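Gripper Comparison Working Group: Minutes, July

Present: Hok-lam Tseng (chair), Manouchehr Shojaei (minutes)

**1. Finger pads**

Mr. Shojaei reported that the Drornero and Busden pads had completed 744 trials each. Results on thin objects remain the main point of difference. The chopstick task will stay in the test plan, with the blue ridged pads on the hand-held unit. 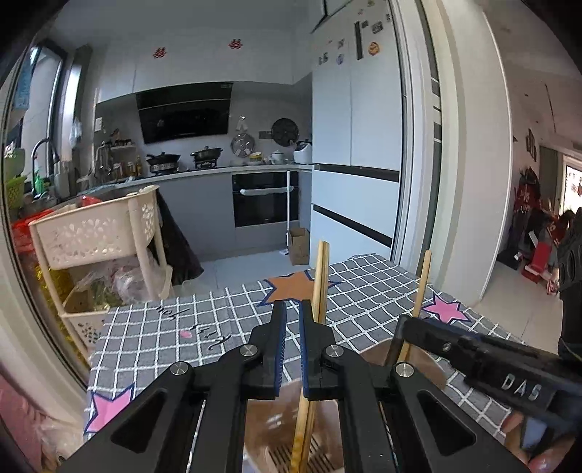
**2. Controllers**

The Zarei controller was approved for loan for up to 4 weeks. Mr. Tseng will confirm delivery with Punolano.

**3. Actions**

- Shojaei: circulate the trial log.
- Tseng: request spare pads.

The meeting closed at 3:40 p.m.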